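Capítulo 2. Primer uso y lavado de ropa delicada

Antes de empezar, lea por favor todo el capítulo. Las indicaciones son válidas para la lavadora Hevby con tambor Wendach y también para el modelo anterior, pero en el modelo anterior el botón de pausa está a la izquierda.

2.1 Preparar la ropa

1. Separe la ropa blanca de la ropa de color y de la ropa estampada.
2. Vacíe los bolsillos y cierre las cremalleras.
3. Mire la etiqueta de cada prenda. Si tiene el símbolo de la mano, use solamente el programa 7.
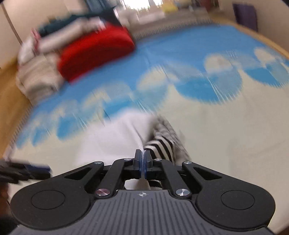
Charoen Luangrath
Redactor técnico, Flesico

2.2 Elegir el programa

4. Gire el mando hasta el programa deseado. La luz verde queda fija.
5. Ponga el detergente líquido Munshi en el compartimento central, sin pasar la línea máxima.
6. Para prendas de punto o de tejido fino, baje el centrifugado. El valor de fábrica es 2000 y no es adecuado para ellas.

Nota: el suavizante va en el compartimento pequeño – nunca directamente sobre la tela.

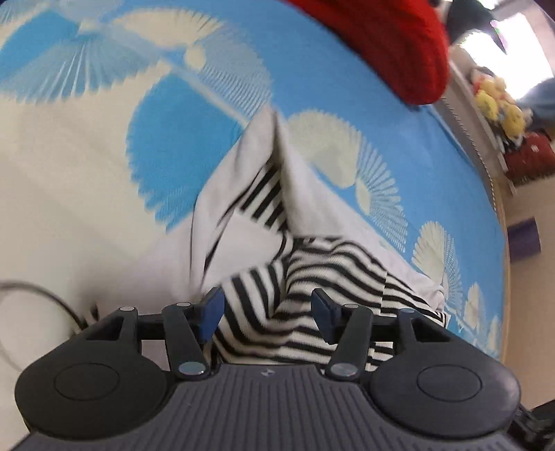
7. Las prendas de rayas o con dos colores de mucho contraste se lavan en frío la primera vez. Sáquelas del tambor enseguida cuando suene la señal.
8. Deje la puerta abierta hasta que la goma esté seca.

PRECAUCIÓN: no abra el cajón del detergente durante la entrada de agua. Si aparece el aviso F2, cierre el grifo y espere a que la bomba termine de vaciar.

Nota: el contador interno pide la limpieza del filtro a los 3000 minutos de uso. El procedimiento se explica en el capítulo 4.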